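Sirex adds household packing tasks to hand-held gripper hire service

Reading time: 4 minutes

Sirex has extended its hand-held gripper hire service to cover packing and tidying tasks in private homes. The new option opens to customers in August and sits alongside the kitchen and workbench packages the company already offers. It is aimed at small robotics teams that need demonstrations of everyday handling work but do not have the staff or the rooms to record it themselves.

Under the service, Sirex supplies the grippers, recruits the operators, checks the recordings and delivers them in a common file layout. Customers choose a task list and a minimum number of accepted demonstrations. The first household release contains 2,711 recordings, of which 1,632 passed all checks and are included in the base price. The remainder can be requested separately, with the reason for each rejection given in an accompanying table.

Kenneth Rivera, product lead at Sirex, said most rejected recordings failed on one of two counts: the fingers left the camera's view during the grasp, or the operator paused too long between picking up an item and releasing it. "A pause is fine if it belongs to the task," he said. "If the operator is deciding where to put something, we would like that decision made before the start signal."

The household package is divided into 11 task groups. They include filling and emptying storage boxes, folding small garments, sorting toys by size, clearing a bedside surface and moving soft items between a bed and a shelf. Each recording carries a short written instruction, a start and end time, and a continuous value for finger opening. Wrist position is given relative to the first moment of the recording, so no fixed markers are needed in the room.

Simard, which carries out the checking for Sirex, has changed its procedure for the new material. Workbench recordings were previously judged against a fixed list of object positions. That method does not suit homes, where the furniture differs from one address to the next, and it has been replaced by a two-stage review. The first stage is automatic and looks for gaps in the motion track. The second is done by a person, who confirms that the written instruction matches the action.

Customers can either take finished recordings or hire the equipment and collect their own. The hire kit consists of a pair of grippers, a charging base, a calibration card and spare finger pads. The minimum hire period is 2 weeks. Pads are treated as consumables and charged at cost if returned torn or peeling. Sirex recommends repeating the opening calibration whenever a pad is changed, as a small difference in thickness alters the closed reading.

Ariel Ignacio, who tested the hire kit for the integrator Tsuchiya, reported that setup was quick but that the printed guide assumed too much. The section on calibration gives the correct order of steps without stating how far the fingers should be opened for the second reading. Sirex said the guide would be revised before the household option opens. Ignacio also found the grip comfortable for short sessions, and asked for a strap for longer ones.

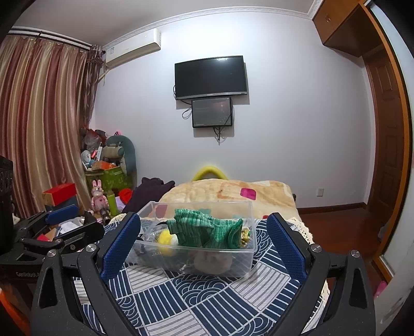
Storage boxes make up the largest of the task groups, and Sirex has written more detailed operator notes for them than for any other. Soft contents change shape when gripped and tend to hide whatever lies under them, so an instruction such as "take out the next item" is too loose to be checked. Operators are asked to name the object instead. With a clear plastic box standing on a bed, as here, the instruction might call for the yellow fuzzy ball, which sits beside a green striped knitted garment bunched at the top. The fingers start wide apart, giving the opening track a definite first value.

Clear boxes present a further difficulty for depth estimation, and the notes advise against relying on depth alone to locate the box wall. Sirex does not supply a depth track with the household package. Teams that need one must derive it from the video, and the licence permits this.

Clestier, a reseller of laboratory equipment, will handle orders from universities. Academic customers may share trained models freely but not the recordings. Commercial licences are sold per site. Existing holders of the workbench package can add the household tasks without a new agreement, and their current loading scripts will work once the task list file has been replaced.

Related items

Simard publishes revised checking rules for workbench recordings
Tsuchiya trials two-handed folding cell
Finger pads compared: wear, grip and cost
Clestier takes on academic orders for Sirex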